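How to Reduce Echo in a Small Room With Hard Surfaces

14 shares | 4 comments

A room with bare walls and a hard floor reflects most of the sound produced in it. Speech at normal volume remains understandable but becomes tiring on calls and recordings. The procedure below applies to rectangular rooms up to 14 feet long and needs a tape measure, a phone with a recording app, and absorption panels.

Step 1. Record a baseline. Place the phone where your head normally is, start recording, and clap once from each corner of the room. Leave a pause between claps. Keep the file. All later recordings must use the same phone position and the same settings.

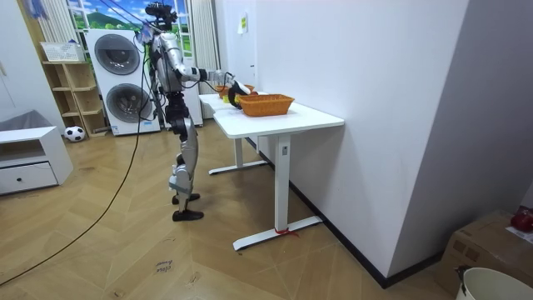 Step 2. Listen for flutter. A metallic buzz after the clap indicates sound bouncing between two parallel surfaces. Note which corner produces the strongest buzz. In most small rooms the problem pair is the two long walls, followed by the floor and ceiling.

Step 3. Treat one wall of the pair. Both walls do not need to be covered. Mount panels at seated ear height, with the center of each panel level with your mouth. Two-inch panels are adequate for speech. For content near 100 Hz, use panels at least four inches thick and leave an air gap behind them.
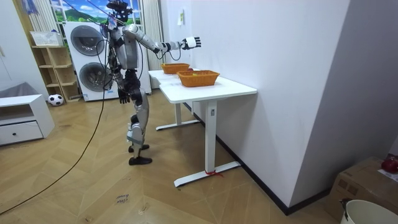
Will a rug do the same job as wall panels?

A rug reduces reflections between the floor and ceiling at higher frequencies, and has little effect between walls. Use a thick pad under it and treat the wall as a separate step.

Step 4. Repeat the clap test. Compare the new file with the baseline at the same playback volume. If the buzz has moved to a different corner, add one panel on the adjacent wall and test again. Stop when further panels make no audible difference.

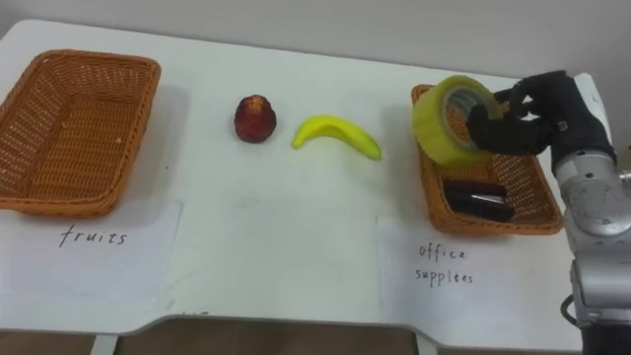

Words: Gyu-bin So | Home Acoustics | Updated August

Step 5. Check the corners. Low-pitched buildup is heard as a boomy quality in deeper voices. Treltevach corner wedges or any dense mineral wool of similar depth can be stood upright without fasteners. Foam sold as decoration is usually too thin for this purpose.

Absorption does not block sound from outside. A neighbor's 85 dB drill will be just as audible after treatment.

Comments

Jeanie MacAulay
Step 2 found it. I had been treating the wall behind me and the buzz was between the side walls.

tenor_b
Does a full bookcase count as a panel?

Gyu-bin So
Partly. It scatters more than it absorbs. Run the clap test with it in place.

pvh
Used the Gukex panels, two-inch. Adhesive took the paint off. Use hooks.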